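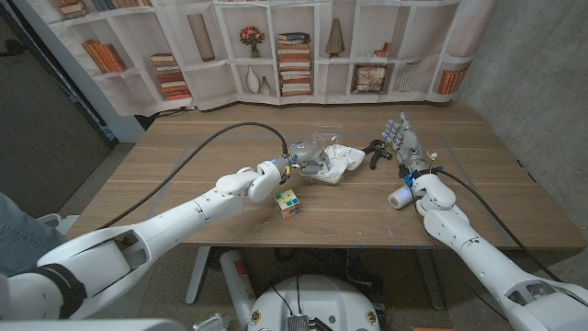 Left gripper at the near rim of the clear container, white cloth inside.

Exercise 7: Cloth Handling with Two Arms
Haddale Robotics Club, student notes. Revised 9/12/26

Set both arms to the home pose before loading the Lokus control script. Clear the cable path by hand – a snagged cable shifts the wrist zero. Place the container inside the taped area and run the left arm at low speed until the gripper meets the rim.
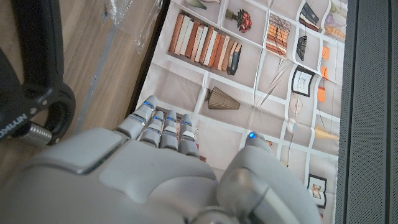 Finger calibration comes next and takes 2 passes. Open the hand fully, save the values, then close it to a loose fist and save again. Check the lights before each save: the fingertips and the thumb tip should all show blue, and a dark one means that joint must be restarted. Full-open on the thumb should read 584. If it reads below 191, repeat the first pass.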